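3.2 Kitchens and dishwashing habits

Households in Gremstead were recruited by letter in May. Of the 2161 addresses contacted, 383 returned the form and 300 completed the full diary. Each household kept a record for 15 days, noting when dishes were washed, who washed them, and whether the tap was left running between items. The diary was adapted from the one used by Kazlauskienė and translated by Agnese Krūmiņa.

We grouped kitchens by sink type, as earlier work suggests that people with one basin rinse under a running tap more often than people with two. Draining boards were recorded separately.
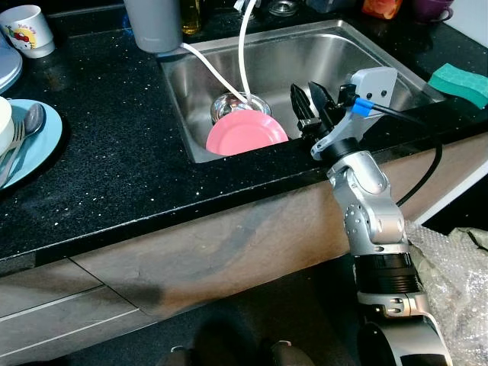
Figure 4. Single rectangular basin in brushed steel, set into a speckled countertop (type A).

Type A kitchens made up the largest group. People in these homes tended to wash in short sessions after each meal, while those with two basins more often let dishes build up until evening. Household size explained part of this difference but not all of it. Several diaries also mentioned soaking, which the form had no box for — we coded these entries by hand from the notes column.

Large items were a problem for the coding.
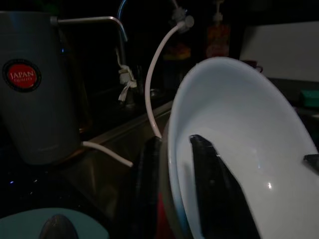
A serving bowl takes more water than a cup, but the diary counted both as one item. Keir Pollock went back through the entries and gave each item a size class, using the Fesska scale with its two smallest classes merged. Where the entry said only "dishes," the session was left out of the item totals and kept in the session totals.

Plates were the most frequently recorded item in every group. Dinner plates and side plates could not be told apart in most diaries, so they share one class.

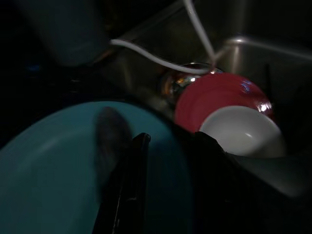 Figure 5. Teal plate with a faint circular ridge between the flat center and the raised rim.

The size classes were then entered in Ludex together with the session times. Results by sink type are given in Section 4.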